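How do you keep painter's tape from bleeding on a smooth tabletop?

Posted by Ornella Sala, 12/4/19

I'm repainting an old Bakora table for my daughter's room. The base coat is a light satin and I want a plaid look with crisp stripes in two darker colors. I tried a sample on the underside with blue tape and the second color crept under the edge in 6 places. The base coat had dried overnight. I pressed the tape down with my fingers and pulled it off the next morning. Is it the tape, the paint or me?

Kadness

Mostly the waiting. Overnight is not long enough for a satin enamel, even if it feels dry. I leave mine 4 days before any tape touches it. Press the edges down with a plastic card, fingers don't do it. Then brush a thin coat of the BASE color along the tape edge and let that dry. Whatever creeps under is the same color as what's already there, so it doesn't show. Put your stripe color on after that, two thin coats – never one thick one. Pull the tape while the last coat is still a little tacky, back over itself at a low angle. If you wait until morning the paint bridges onto the tape and tears.

haruna70

buy better tape. the cheap stuff is junk

Drunetti

Agree with Kadness about the base color trick. For plaid, do all the stripes in one direction first, let them cure, then tape the other direction. Watch the crossings too. If you run one strip over another there is a small ridge, and paint gets in there every time. I stop one strip just short of the other and fill the gap with a small scrap before painting.
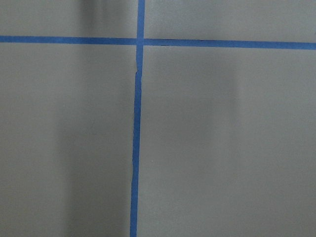
Blue tape on gray, with a gap at the crossing

Wipe the surface with a damp cloth before you start, and let it dry fully. Dust under the edge will give you bleeding with any brand.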